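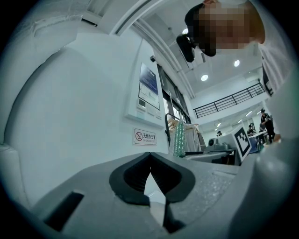 Pouran Salehi told me a smoke-free office would last a week with our crowd, and that I'd be the first one caught out on the steps. Well, that was in February, and we're still going!

I'm Rui Rebelo and I run the office side of Ninmont, so the sign on our white wall is my department (it says NO SMOKING OFFICE, with the Chinese in much bigger characters on top). So are the coat hooks, the notices and the endless question of who left a jacket on the rack over the weekend. We started out with 2 desks and one window that wouldn't shut, and I still like a plain room — white walls, somewhere to hang your things, decent light.

If you're coming to see us, hang your coat wherever there's space and ask for me or Cameron Gourlay. Tea's by the door, and the good mugs are on the top shelf.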